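Speaker notes: Small loads, long nights. What standby and short-burst appliances do to a household meter

Slot is after the coffee break. Clicker works on slides only, the spreadsheet has to be driven from the laptop.

Slide 1. Title

Thank Elli Vuorinen for the introduction. Give the scope at once: domestic supply, single phase, homes in the Sondcombe study. No heat pumps, no car charging. Those are covered by Szabolcs Barta in the next session and questions on them should go to him.

Slide 2. Two quantities

Power is a rate. Energy is what the meter adds up. Most of the audience know this, but the letters we had back from households show the two being mixed in almost every complaint, so spend a minute on it.

A kettle draws a lot of power for a short time. A set-top box draws very little power all year. The bill records the product of the two. Write on the board: watts multiplied by hours, divided by one thousand, gives kilowatt-hours.

Slide 3. Worked figures

Take a load of 2,000 watts running for 6 minutes. Six minutes is a tenth of an hour. The result is 0.2 kilowatt-hours.

Take a load of 800 watts running for the same 6 minutes. The result is 0.08 kilowatt-hours.

Now take a load of 6 watts left on all day. Twenty-four hours at 6 watts is 0.144 kilowatt-hours. It sits between the other two, and it comes round again every day whether the house is occupied or not.

Pause here. People usually want to check the arithmetic.

Slide 4. How the readings were taken

Each home had one clamp meter on the incoming tail and a set of plug-in meters on chosen sockets. The clamp gives the total. The plug-in meters give part of the breakdown, and the remainder is lighting, the cooker circuit and anything we missed.

The plug-in units were Maltell loggers. Kelly Figueiredo checked each one against a bench meter before it went out and again on return. Units that had drifted were withdrawn and their data set aside. The check sheet is in the handout, second page.

Two limits to state openly. The clamp reads current and we assumed a fixed voltage, so the totals carry an error that follows the supply voltage. The loggers are also poor below 2 watts, and readings under that level were treated as unknown. They were not treated as zero.

Slide 5. The shape of a morning

Show the trace from the Kovács house. Read it from left to right.

The flat line before six is the base load: fridge, router, clocks, chargers. The regular steps on top of it are the fridge compressor. The first tall spike is the kettle. The next block, lower and wider, is the toaster. The shower does not appear as this house heats its water by gas.

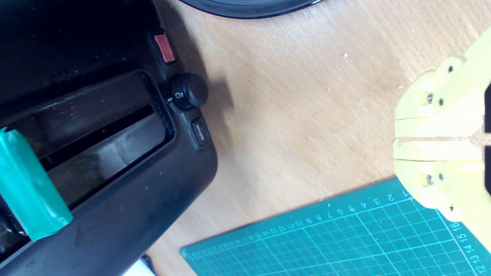
Point out that the tall features are narrow. On the printed chart they take up most of the ink in the vertical direction and very little of the area beneath the line. The area is what is paid for. The eye goes to the height, and so did most of the people we interviewed when we asked which items cost them the most.

If someone asks about averaging: the trace uses one-minute values. With half-hour values the spikes shrink into a low hump and the order of events is lost. Slide 11 has the same morning at both intervals.

Slide 6. Base load

Define it before showing the bars. We used the lowest steady value between two and four in the morning, with fridge cycles removed. Other studies use the plain minimum or a low percentile. The three methods do not agree and published figures should not be compared until the method has been checked.

Main point of the slide: base load varied between homes far more than cooking load did. Homes of the same size on the same street differed widely. The number of people living there explained little of it.

Old second fridges in garages were the commonest cause of a high value. After that came recording equipment, fish tanks and an amplifier left on in a loft.

Slide 7. What households changed

Géza Balogh ran the return visits in June. Each home was given its own chart and no advice. He then asked what, if anything, they had done.

Most had begun boiling less water. Some had put the television corner on a switched strip. Few had touched the second fridge, although it was the largest item on the chart. Reasons given were habit, the trouble of emptying it, and not knowing how to get rid of it.

Do not read out the quotations. They are on the slide.

Slide 8. Weaknesses

The homes chose to take part. A logger on a socket may itself alter how the socket is used. Summer return visits cannot be set against winter first visits without a correction for lighting, and ours is crude. Miklós Katona has proposed a better one based on daylight hours, and we will rerun the figures with it.

Slide 9. Next stage

The Meken trial uses the same loggers with a shorter sampling interval. Aim is to separate overlapping loads on one circuit. Kitchen sockets are the hard case: several heating elements of similar rating, used together, all close to a plain resistive load. Motors and electronic supplies are easier to tell apart by their starting current.

Slide 10. Contacts and handout

Leave this up during questions. Data tables are available on request, with addresses removed. Slides 11 to 13 are spare and need only be shown if asked for.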